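I'm looking for people to help us write the rules for teleoperated cloth work at Clustavbridge - the boring, important stuff, like when to pause and what counts as a bad grasp. You don't need a robotics degree!

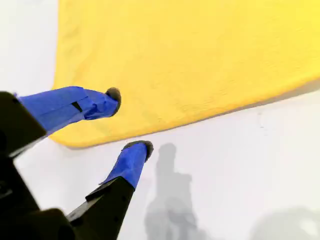
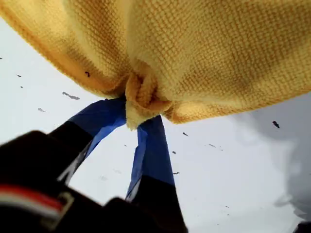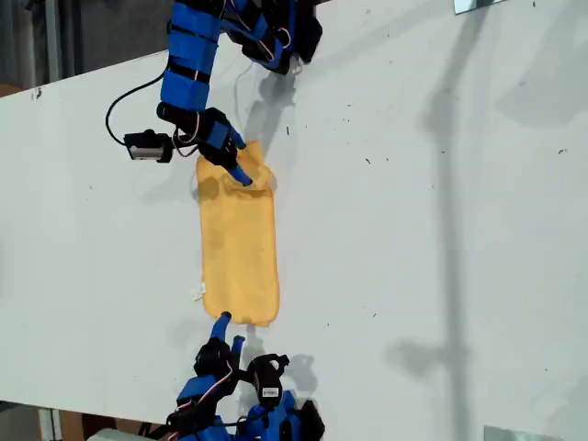 We have 119 draft rules so far and I'd love to get rid of half of them. You'd try the draft out in 3 sessions, mark up whatever is confusing, and argue with me over coffee (I like that part). It's paid, and we start in November. Write to the Purura desk at Clustavbridge and tell me one safety rule you've always hated.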